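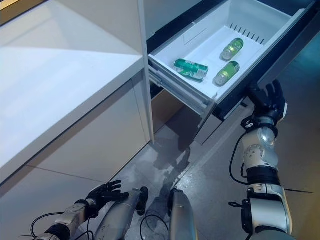 Fridge drawer, pulled out on its rails. Three cans inside, all on their sides.

May 15, 2023

Kitchen corner, cold storage. Went through the dark fridge next to the white units and wrote down how the drawer gets used, as Iraís Serrano wants it settled before the Herura people come in September.

Drawer is plain white plastic, smooth walls, flat floor. Vent slots in a row along the rear inner wall. Keep these clear. Last time somebody pushed a carton of Sutter juice right up against them and the front half was warm by the afternoon.

Cans today: one green and white, two yellow-green. The two yellow-green ones lie side by side at a slant with a small gap, the other is off to the left, more or less crosswise. No dividers fitted yet.

Measured the inside width, 463 mm. The Hitetti divider strips come in at 54 mm high, which should be enough to stop a can lying down from rolling over the top. Ordered a pack of 20. The Undex ones were cheaper but have a foam base and I don't want foam in there, it holds water.

Rails: grey telescoping type, metal. Wiped down both sides, dry cloth only, no oil. There is a bit of play on the left when the drawer is fully out -- not enough to bother with, but check again once it has a full load.

Cans upright or lying down? Tried upright last week and they fell over each time the drawer was shut with any speed. Lying down for now. Iraís would like them front to back with the tops facing out, so you can see which are which. Fine by me once the strips are in.

To do:
Strips, when they arrive
Label for the drawer front (small, the dark trim on the lip is narrow)
Thermometer reading morning and evening, sheet 19 in the folder
Ask who is restocking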